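Search the forums Advanced search Go
Print this thread | E-mail this thread to a friend

Two arms or one? Trying to build next year's budget

benchrat_ohio
Hi all, long-time reader. I run kitting for a small shop (we pack repair kits, parts come out of one bin and go into another, all day long) and my boss finally said the magic words: "put a number on it." Budget has to be in by November. I've got quotes from Fasenley for a single arm and for a two-arm table, and the two-arm one is a lot more than double once you add the grippers and setup. Our kits have 18 parts. Do I really need the second arm, or am I being dazzled by the demo?

torquewrench_sue
I'd start with what the second arm does in a working day. We have a two-arm table and I love it, but I'd be fibbing if I said both arms earn their keep every hour! Our bin layout looks like so:

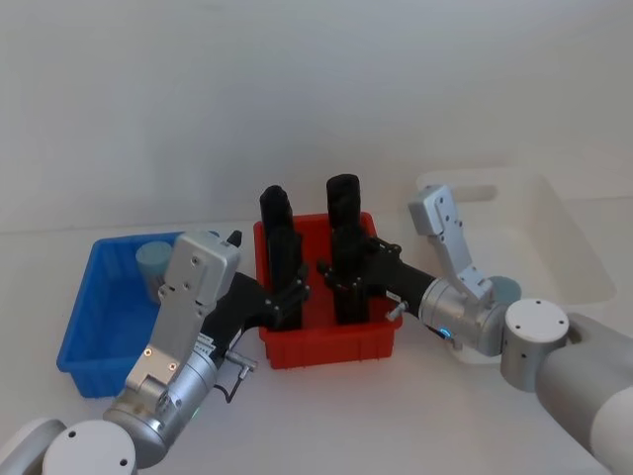
Both grippers on the black parts in the red bin, blue bin on the left, white tote on the right.

When they can share the middle bin like that you get your money's worth. If your parts come one at a time down a chute, save your cash.

palletpete
Gonna disagree with Sue a little. Two arms in one small bin is where our headaches came from. We spent weeks on the program just keeping them out of each other's way, and those weeks weren't in anybody's quote. Buy one arm, learn it, then go back for the second next year. Also ask Fasenley what they charge to come back out, because they don't put it on page one.

benchrat_ohio
Good point on the weeks. The quote has 2 days of setup on it and that's all. Sue, do your arms ever do separate jobs, or is it always the shared bin?

torquewrench_sue
Both! Same table, and you can see it's a different reach on the right:

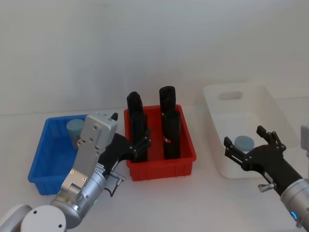 Right gripper open at the white tote, left one open beside the red bin.

That's what I'd budget around, Ohio. Get a layout where each arm has its own bin to go to and the middle one is common ground. And Pete, I hear you on the programming, but adding a second arm later meant a new table and a new controller for my brother-in-law's shop. He paid twice for the same floor space.

palletpete
Depends whose controller. The Nygård one we bought has a spare port for the second arm. Ask before you sign, that's all I'm saying. If it's got the port, my plan wins. If it doesn't, okay, Sue's does.

kettlecorn
Jumping in with the boring stuff: bins. We bought cheap totes and the rims weren't the same from one batch to the next, so the grippers kept bumping them. Put $1000 in the budget for matching bins and spares and you won't have to go begging in March. Mix your sizes if your parts need it, but buy each size all at once.

benchrat_ohio
Ha, I had bins down as zero. Fixed. Has anyone used the Flodlow lease? Their sales guy says it comes out of operating money so I could skip the capital request altogether, which sounds great to me.

palletpete
We leased. Read the part about gripper wear, fingers were NOT covered on ours and we went through a set faster than I'd planned. I'd still do it again for a first machine. You can hand it back.

torquewrench_sue
See, and I'd never lease. Over the whole term it would have cost us more than buying, and I like being able to drill holes in my own table. But my boss had the cash sitting there, so take that for what it's worth.

kettlecorn
Kukuser has refurbished arms too, if you're set on two and can't get the money. Ask how many hours are on them and get it in writing. We got one and it's been fine, no complaints except the paint.

benchrat_ohio
Okay, here's where I'm at. Asking for the two-arm table as option A and one arm with the spare port as option B, with 10 extra days of programming in both, plus the bins. I'm calling Fasenley Thursday about the controller and the return visits. Pete, do you remember if the gripper fingers came as a set or by the piece? I need a line for those.

palletpete
By the set, and they only sold us pairs of sets. Put down two and you're covered for the first year, I'd think.

Reply to this thread | Print | E-mail
Contact us | Copyright, all posts belong to their authors | Back to top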